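Telano 卓上アーム用 手首カメラ付きグリッパーセット レビュー（購入を考えている研究室・小さい会社の方へ）

書いた人：Gemechu Worku
評価：星五つのうち四つ
使用期間：二か月

私は小さい会社で、台所の片付け作業をロボットにさせる実験をしています。会社の名前は Fikre といいます。日本語は私の母語ではありませんので、読みにくい文があるかもしれません。その場合はコメント欄で教えてください。

このレビューは、性能の数字を比べるためのものではありません。機械を買う前に、いくら予算を取るべきか、何を一緒に注文するべきかを書きます。私は最初の予算表で間違いをしましたので、同じ表を作る方の参考になればうれしいです。

買ったもの

アームの本体は前から会社にありました。今回買ったのは、Telano のグリッパーと手首用の小型カメラが入ったセットです。価格は2150ユーロでした。ほかに、真上から机を撮るためのカメラと支柱を Noditz で買い、これは290ユーロです。おもちゃの食品のセットは49ユーロでした。送料は別です。

見積もりをもらうとき、セットに「取り付け部品一式」と書いてありましたが、この中にケーブルを固定するバンドは入っていません。メールで質問したら、次の日に丁寧な返事が来ました。返事が早いことはよかったですが、見積書に初めから書いてほしかったです。

届いてから動くまで

箱は水曜日に届きました。箱の中の緩衝材はしっかりしていて、傷はありませんでした。説明書は英語版とドイツ語版だけです。図が大きいので、組み立てには困りませんでした。

取り付けの作業は、同僚の Garba Odukoya と私で、午後を全部使いました。時間がかかったのはネジを締めることより、ケーブルの通し方を決めることです。アームの手首が回るとき、ケーブルが引っ張られないように長さを残す必要があります。しかし、長く残すと机の上の物にかかりやすくなります。説明書には「適切な余裕を持たせる」とだけ書いてあります。適切とは何センチか、書いてほしいと思いました。

予算表には、この半日の作業時間も入れてください。私の表では作業時間がゼロになっていて、あとで上司に説明することになりました。

手首カメラの見え方

カメラはグリッパーの近くにありますので、つかむ直前の位置合わせには大変便利です。両方の指の先が画面に入りますから、指と物の間がどのくらい離れているか、すぐに分かります。この点は満足しています。

一方で、動いているときの画像はかなりぶれます。物の色と大体の形は分かりますが、ラベルの小さい文字は読めません。黒い指と白い机の境目には、圧縮による四角い模様も出ます。文字を読ませる作業を計画している方は、もっと高いカメラの見積もりも取ったほうがよいでしょう。色と形で物を区別する作業なら、私はこのカメラで足りると考えています。

もう一つ、手首カメラの見える範囲は狭いです。皿のような大きい物は、近づくと一部しか入りません。そのため、真上のカメラは贅沢品ではなく、最初から予算に入れる物だと思います。二種類の画像を並べます。

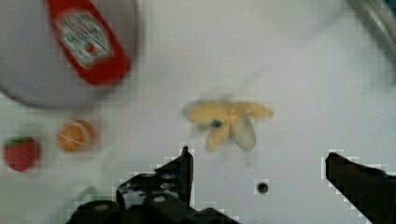

手首のカメラの画像。真上からの画像は次です。
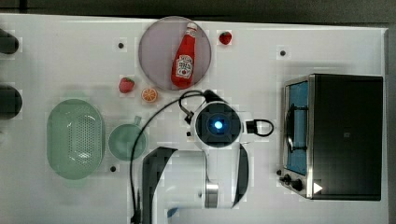
真上のカメラは必要か

必要です。290ユーロは安くありませんが、手首カメラだけでは、アームの周りに何があるか分かりません。上の画像のように、オーブンや水切り、マグカップまで置くと、アームが次にどこを通るかを考えながら配置しなければなりません。真上から見ると、その相談を画面の前でできます。

ケーブルの問題も、真上の画像で見つけやすいです。細い黒いケーブルが大きく輪になって、マグカップの上を通っています。横から机を見ているときは、私はあまり気にしていませんでした。今はケーブルをまとめる部品を追加で注文するつもりです。値段は小さいですが、最初の注文と一緒に買えば、送料を一回分節約できました。

ただし、真上のカメラにも弱い点があります。アーム自体が画面の真ん中に来ますので、その下にある物は隠れます。支柱の位置を少し横にずらせるかどうか、購入前に販売店に聞いてください。Noditz の支柱は横の腕の長さを変えられますが、伸ばすと少し揺れます。机に固定しないで、床に置くタイプを選んだほうがよかったかもしれません。

机について

見落としやすい費用です。私たちの机は白い天板で、小さい丸い穴がいくつかあります。白い色は、物が見やすくてよいです。しかし、黒い穴は画像の中で小さい物のように見えることがあります。これから天板を買う方は、穴のない板も見てください。今ある机を使う方は、白い丸いシールで穴をふさぐ方法もあります。私たちはまだしていません。

机の広さは、アームが届く範囲だけで計算しないほうがよいです。オーブンのように場所を取る物を置くと、残りの場所は想像より狭くなります。私は紙を切って、置きたい物と同じ大きさの型を作り、机の上に並べてみました。子供の工作のような方法ですが、図面のソフトを使うより早かったです。

おもちゃの食品

49ユーロのセットは、値段を見たとき、上司が少し笑いました。しかし、本物の果物は腐りますし、毎日形が変わります。比べる実験をするなら、おもちゃのほうが扱いやすいです。

いちごとオレンジは、色がはっきりしていて画像で区別しやすいです。バナナは皮をむいた形で、皮が何枚も外に開いています。つかむ場所によって結果が変わりそうなので、試験にはおもしろい形だと思います。簡単な物から始めたい方は、丸い物を先に使ってください。

予備も一緒に買うことを勧めます。小さい物は机から落ちて、棚の下に入ります。私たちは一度、いちごを探すのに昼休みの半分を使いました。

よい点

指の先が両方見えるので、位置合わせの確認がしやすい。
組み立ての図が大きくて分かりやすい。
問い合わせの返事が早い。

よくない点

動作中の画像のぶれが大きい。
ケーブルの固定部品が別売りである。
説明書に日本語版がない。
見積書の「一式」の内容がはっきりしない。

予算表を作る方へ

私がもう一度表を作るなら、次の順番で書きます。まずグリッパーと手首カメラ、次に真上のカメラと支柱、その次にケーブルの部品、机、試験に使う物、最後に作業時間です。予備の指先も一組入れたいです。まだ交換したことはありませんが、部品の納期が長いと聞いていますので、十一月の次の注文で一緒に頼みます。

見積もりは、項目ごとに分けて出してもらってください。合計だけの見積もりだと、あとで何を減らせるか分かりません。私は最初に合計だけを上司に見せたので、真上のカメラを消されそうになりました。

星を一つ減らした理由は、ケーブル部品と見積書の書き方です。グリッパーとカメラには、この値段で大きな不満はありません。Garba は星三つ半だと言っていますが、それはケーブルを通す係が彼だったからだと思います。

追記：ケーブルをまとめる部品が届いて取り付けましたら、ここに結果を書き足します。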